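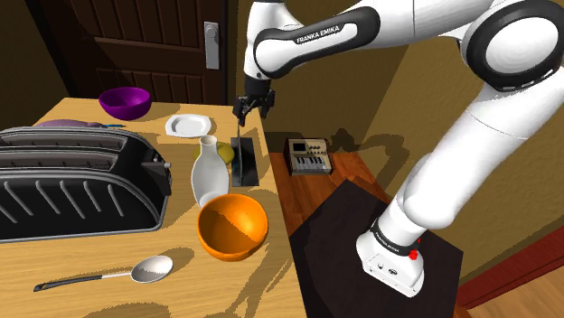

Every color has a job, and people have used colors to send messages for a very long time. Black and white make the strongest pair, because one gives back almost all the light and the other keeps it. Look at the white letters on the black band: you can read them without trouble. A small spot of red on something white, like the little red button, is also quick to find. Your eye goes there before you decide to look.

In the town of Windley, children from the Dostura school tried this in October. They put 35 paper circles on a gray wall and asked their parents which one they saw first. Most parents said red, and 29 of the circles were hardly noticed.
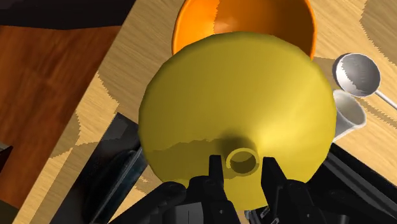

Yellow is the brightest of the strong colors. Painters know that it is also a difficult one – when you add a little black to it, it turns greenish. Shadow can do a similar thing. The big funnel is lemon yellow near the top, but lower down it looks more like an olive. It is still one yellow thing. Your brain knows this and helps you, so you call all of it yellow.

Try it at home with a banana and a lamp. Draw the banana with two different yellows – one for the light side and one for the dark side.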